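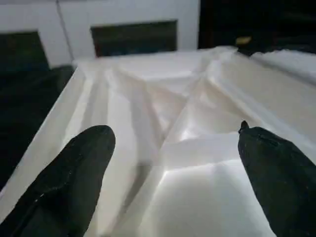
Does a "Natural" Label Mean Anything?

Pick up a box of cereal and read the front. It might say "natural," "wholesome" or "made with real fruit." Sounds great. But who wrote those words? The company selling the cereal did.

Take a snack bar we'll call the Kivavow Berry Bar. The front says "made with real fruit." How much fruit? It doesn't say. One squashed berry would be real fruit too.

Now turn it over. The ingredient list is harder to fudge. Ingredients go in order by weight, so whatever there is most of comes first. If sugar is first and berries are ninth, you know what you're mostly eating.

Watch out for sugar's other names, like corn syrup, dextrose and cane juice. A bar can use three of them, and each one lands lower on the list than plain sugar would.

Check the serving size as well. "Only 100 calories!" may be true for half a bar. Who eats half a bar?

Try it at home

Find two boxes in your kitchen. Write down one claim from the front of each. Then look on the back for proof. If you can't find any, put a question mark next to the claim.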